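Brirkham Secondhand Clothing Listings

Version 3

Overview

A text dataset of secondhand clothing listings written by small sellers in Brirkham and Brirnidgate. It holds 3,768 listings. Each row is one listing with its title, the seller's description, the size as written and the asking price. It was put together to study how people describe wear, fit and color when they sell used clothes.

Files

listings.csv - the main table
sizes.csv - lookup from written sizes to a common scale
heldout.csv - 900 listings set aside for testing, already removed from the main table's training split

Columns

id: a number with no meaning outside this dataset
title: the seller's title, spelling left alone
body: the full description
garment: one of our garment labels, such as sweatshirt, coat or skirt
size_raw: size as the seller wrote it
price: asking price in whole dollars
condition: our label, taken from the body text

How the labels were made

Garment labels were assigned by hand. Condition labels were assigned by a short set of word rules, and 1,000 of them were then checked by hand. Listings that sell more than one item keep the label of the first item named. Phone numbers and street addresses were removed before release.

Garment notes

"Sweatshirt" covers any pullover with long sleeves and no full zipper, printed or plain. Cream, ivory and off-white are kept as separate words in the body but share one value in our color script.
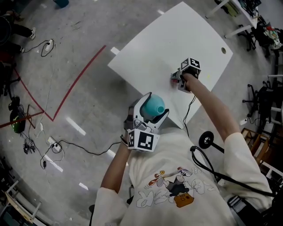

Cream long-sleeved sweatshirt with a printed cartoon graphic.

Known problems

Prices are asking prices, not sale prices. Children's sizes are thin in the coat group. A few Duggan listings remain from an earlier pull and are marked in the id column with a leading D.

License

Free for research and teaching. Please credit Meltunine if you publish results.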